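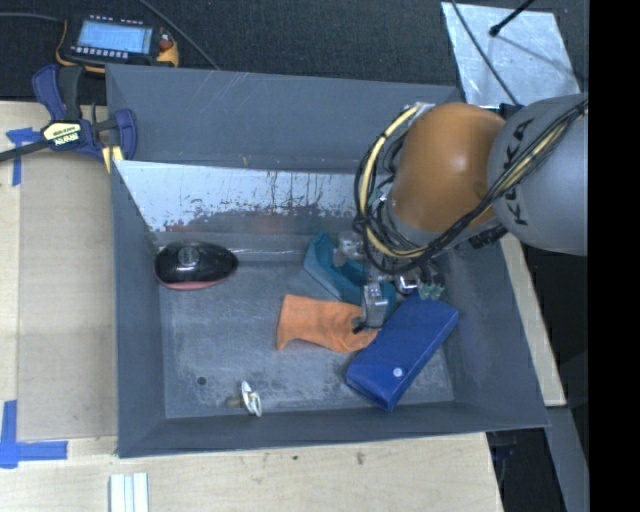
SECTION 2: EMPTYING AND SORTING A MIXED BIN

I wrote this part of the Ondcombe set-up guide after my own big gray bin got away from me, so please don't feel bad about the state of yours. Mine had an orange fabric thing bunched up next to a long blue case, something teal and tray-like wedged in behind, and a shiny black oval off by itself near the back corner. You know the kind of bin I mean – nothing in it goes with anything else!

Before you start

Clear a table next to the bin and put down two towels, one for hard things and one for soft. Set aside 18 minutes for your first go. I like to do mine in the morning, with coffee (well away from the towels).

Steps

1. Start with whatever is lying on its own. In my bin that was the black oval. It's an easy grab and it gets you moving.

2. Lift out the soft stuff next. Pick up gloves and cloths by the flat end if there is one, and let the creased end follow. Shake each piece over the bin, then lay it on the soft towel.

3. Take out the biggest item. Long cases like my blue one love to sit on a diagonal, so raise one end first and slide your other hand underneath. Check that any snap or button is closed before you tip it.

4. Now go for trays and anything hollow. Keep them level until you've looked inside.

5. Wipe the bin floor, then run the cloth up the sloping walls. Dust slides down those walls, so I do the floor a second time.

Note: Dexter Marquez likes to do the trays before the case. That works fine if your case isn't leaning on anything.

Caution: Don't reach under a pile you can't see into. Move the top item first, even if the one you want is right there.

Putting things back

Hard items go in first, big case along the longest wall, with small things inside the tray. Fold the fabric and lay it on top. If you end up with more than five items that don't belong, go to Section 3, where Cherry Mae Lagman covers labels and the Atwood shelf inserts.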